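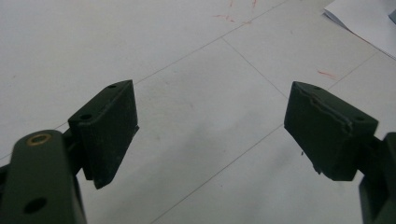
# Chapter 7: Founders and the States They Left Behind

Most new states begin with more plans than money. When Wurnwood separated from the coastal union, it had one deep-water port, a single rail line and 187 schools for the whole country. Its first president, Kwesi Annan, had spent years arguing for independence. In office he talked mostly about roads, teachers and the price of grain.

This chapter looks at how founding leaders turn a movement into a government. We follow Annan's first term, then compare it with that of Salamatu Owusu in neighbouring Sturnby, who took power the same decade and chose a different path. Owusu kept the old colonial courts and most of their judges. Annan closed them in December and had to reopen 50 of them within a year.

## 7.1 The question of religion

Neither country had an official church at independence. In Wurnwood, the constitution kept clergy out of parliament, and the labour wing of Annan's own party objected. Its leader, Elikem Agbenyega, had been a lay preacher and drew much of his support from chapel districts. The clause passed by nine votes.

As you read, keep these terms in mind:

- **secular state**
- **single-party rule**
- **succession**

Section 7.2 begins with the Mendes land settlement, under which 1,169 families received farms.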